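How to Oil and Cure a Wooden Tabletop

Applies to solid softwood and hardwood tops with a worn or patchy finish. Does not apply to veneer under 1 mm thick. 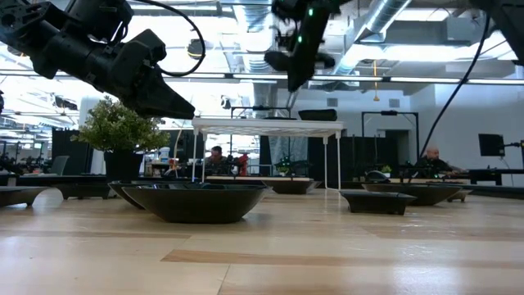

Before You Start

Identify the existing finish. Put a few drops of denatured alcohol on a hidden spot and wait two minutes. If the surface turns sticky, the finish is shellac. If nothing happens, repeat with lacquer thinner. Lacquer softens; polyurethane and other cured varnishes usually do not. An oil finish will show no film at all when scraped with a fingernail.

Penetrating oil does not bond to an intact film. Shellac, lacquer and varnish must be removed down to bare wood. An old oil finish only needs cleaning and a light sanding.

Materials

Hardwax oil or polymerizing linseed oil
Sanding discs, 80, 120 and 180 grit
White nonwoven pads
Lint-free cotton cloths
Mineral spirits
Nitrile gloves
A metal can with a lid, filled with water

Step 1. Clear and clean

Remove everything from the top. Wipe with mineral spirits to lift wax and grease, then let the surface dry for one hour. Do not use furniture polish at any stage. Silicone residue causes small craters in the new finish.

Step 2. Sand

Start at 80 grit only if there is film to remove or if the boards are cupped. Otherwise start at 120. Keep the sander flat and move it along the grain at a slow, even pace. Vacuum between grits. Stop at 180. Sanding past that point closes the surface and reduces the amount of oil it takes up.

Boards that differ in color will still differ after sanding. Heartwood strips darken more than sapwood once oiled. If an even tone is required, test a pigmented oil on the underside first.

Step 3. Raise the grain

Wipe the top with a damp cloth and let it dry overnight. Knock back the raised fibers by hand with used 180 paper. Two or three light passes are enough.

Step 4. Apply the first coat

Stir the oil; do not shake it. Pour a small pool and spread it with a white pad, working one board at a time. Leave it for 15 minutes. Add oil to any area that goes dull within that time, normally the end grain and the area near knots.

Wipe off all excess with a clean cloth. The surface should feel almost dry to the hand. Oil left standing will cure to a tacky skin that has to be sanded off.

Step 5. Second coat

Wait 24 hours, or the time given on the can if longer. Apply half as much oil as before, buff it in, and wipe off. Most tops need two coats. Open-grained woods such as oak may need a third.

Step 6. Cure

Light use is possible after two days. Keep water, hot dishes and rubber feet off the surface for two weeks. Below 60 °F, allow three.

Safety

Oily rags can ignite on their own as they dry. Put used cloths and pads in the water-filled can, close the lid, and follow local rules for disposal.

Maintenance

Clean with a damp cloth and mild soap. Re-oil when water no longer beads, usually once a year. Spot repairs can be made with 180 paper and a single thin coat, feathered past the damaged area.

Tracey Mapplebeck
Updated 4 Jun 2021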